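Iltstead Shared Kitchens
Automation Working Group
Minutes, December meeting

Meeting opened 2:05 p.m. in the upstairs room. Heteo joined by phone for items 3 to 6, Petek for items 4 and 5.

1. Minutes of the previous meeting

Accepted with one correction. Under item 4, "rental" should read "rental with option to buy". Heteo had pointed out the error by email and the wording of its offer has been checked again.

2. Matters arising

The power outlet on the east wall has been tested and tagged. The second outlet has not, and is not to be used for the arm until it has been.

The noise readings asked for last time are held over. The meter came back from calibration too late.

3. Skalton table-clearing kit: state of the trial

The kit on offer from Heteo consists of the arm, a two-finger gripper, a wrist bracket with depth camera, a control box and a licence for the task software. Tables, trays and racks are supplied by the buyer. The group noted that the quote describes the kit as "complete", and asked that the final paperwork list the parts one by one.

The trial bench is set up with the grey plastic dish rack, the coloured trays and the plastic tableware used for the children's program. Glass and ceramic are left out at this stage by agreement with Heteo.

Racking was discussed first. Cups are to go in with the mouth down so that they drain. The software handles this as a separate step after the grasp, with a pause while the camera checks the angle. The pause is long. Heteo said it can be shortened in the settings but advised against doing so until the rack position has been fixed to the table, as any shift of the rack throws off the placement.

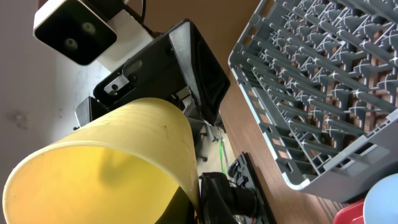

It was agreed to fix the rack position with corner stops screwed to a loose board, and to leave the table itself undrilled. The board will be made up in the workshop. Heteo will supply the distance it wants between the stops and the arm base.

The cable run at the wrist was also raised. One member thought the camera cable had too little slack for full rotation. Heteo stated that the software limits wrist rotation well before the cable comes under load, and will send the drawing that shows this. Item stays open until the drawing is received.

Cleaning: the wrist bracket cannot be hosed or dipped. Wiping with a damp cloth is allowed. The kitchen supervisors had assumed the gripper could be taken off and put through the dishwasher, so the handover sheet needs to say clearly that it can't.

4. Gripper fingers and wear parts

The fingers fitted for the trial are the standard black ones, made by Petek and sold through Heteo. Petek quotes a service life of over 800 hours for the contact faces in dry use. No figure has been given for wet use. The group considers the dry figure of limited value for a dish bench and asked for a wet one, or failing that a written statement that none exists.

Grip force was discussed at length. The plastic cups are thin at the mouth and stiffer toward the base, and a force setting that suits one end does not suit the other. The trial has so far used the middle setting for everything. A member proposed a lower setting for cups and the middle setting for bowls, chosen by the software according to the item it recognizes. Heteo confirmed that this can be done under the current licence, with each item type entered by hand. A second member was concerned that a lower force would let a rounded item turn between the fingers on the way down to the rack, and asked what the contact faces would do once soap film had built up on them. 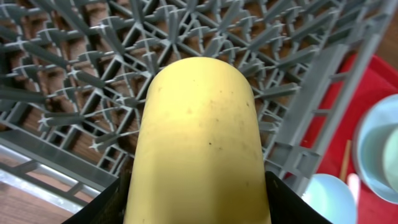 Petek replied that soap film is a known problem with the standard face and that a softer face is available for washing-up areas. The softer face wears faster and marks more easily. Petek would not recommend changing the force setting and the face at the same time, as the results could not then be told apart, and suggested running the lower force first with the fingers as they are.

The group accepted this order of work. A set of the softer faces is to be priced as a separate line so that it does not alter the base quote.

5. Food scraps and mixed trays

The licence covers sorting of tableware and "light scrap handling". The group asked for the second term to be defined. Heteo's reading is that scraps large enough to be gripped one at a time are covered, and that loose material such as rice or crumbs is outside the scope unless it is tipped out with the tray it sits on.

Tray tipping is a separate module. It was left out of the original quote and is offered at $695 as a one-time charge.

Views on this differed. The day staff want scraps dealt with at the same bench. The evening staff would prefer that trays be scraped by hand before they reach the arm, as is done now, and see little use in paying for the module. It was noted that peanut shells and wrappers turn up on most trays after the afternoon sessions, and that these at least fall within the basic licence on Heteo's own reading.

Forks and chopsticks were taken under the same item. Flat, thin things lying against a tray are the slowest to pick up, and the arm often makes a second try. Heteo puts this down to the fingertips meeting the tray before they close — a thinner fingertip is being developed but has no release date and should not be counted on in the decision. 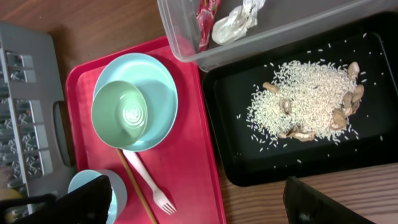 The group resolved to test shells and wrappers under the basic licence, to test cutlery with the present fingertips, and to leave loose rice out of the scoring altogether. The tipping module will not be ordered during the trial. The price is to be held, if Heteo agrees, until the decision meeting.

6. Support terms

Heteo offers remote support on business days and a replacement arm within 5 business days of a fault being confirmed. The group asked who confirms the fault. Heteo does, by remote session. If the network at Iltstead is down, the clock does not start. This was not considered acceptable and alternative wording will be proposed.

Software updates are included for the term of the licence. Updates are not to be installed while the trial is running.

7. Actions

Workshop: rack board with corner stops, to Heteo's dimensions.
Heteo: cable drawing; itemized parts list; written definition of light scrap handling; reply on holding the module price.
Petek: wear figure for wet use or statement that there is none; price for softer faces.
Kitchen supervisors: handover sheet, cleaning section.
Purchasing: revised wording for the fault clause.

8. Other business

The bench light over the sink end is to stay on during runs. The switch will be labelled.

Meeting closed 3:40 p.m. Next meeting when the rack board is ready.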